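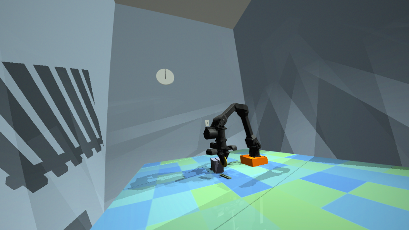 Randomizing a simulated room without ruining your week
Reading time: 3 minutes

You have a grasping policy that works beautifully in one simulated room and falls apart when you move the lamp. Congratulations, it has learned the lamp. The usual cure is to change how the room looks in every episode until the policy gives up and watches the object.

Step 1. Freeze the physics. Friction, mass and gripper force stay put for now. Change everything at once and you'll have a very robust mystery.

Step 2. Randomize light first. Use 3 light sources and vary their angle and strength. Let shadows land on the walls, the floor and the arm itself. Ugly is fine.

Step 3. Move the camera. Sample a new viewpoint at each reset, and throw out any that end up inside a wall. Ours did this for most of April.

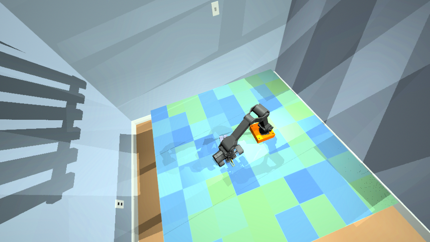 Step 4. Save the seed with every episode. When the arm does something idiotic at episode 236, you'll want to watch it again.

Step 5. Test on rooms you held back. We keep 56 of them and never train on any. Mitali Mridha peeked once and we had to make new ones.

If scores drop at first, leave it running overnight before you touch the learning rate. You will touch the learning rate anyway.

Comments

Nimal Bhuiyan: Step 4 should be step 1. Ask me how I know.

Haruna Kuroda: Do you randomize floor colors per tile or per mat?

Ashraful Hettiarachchi: @Haruna per tile for us. Per mat, it memorized the mats.

Contact | © Rumach | Back to top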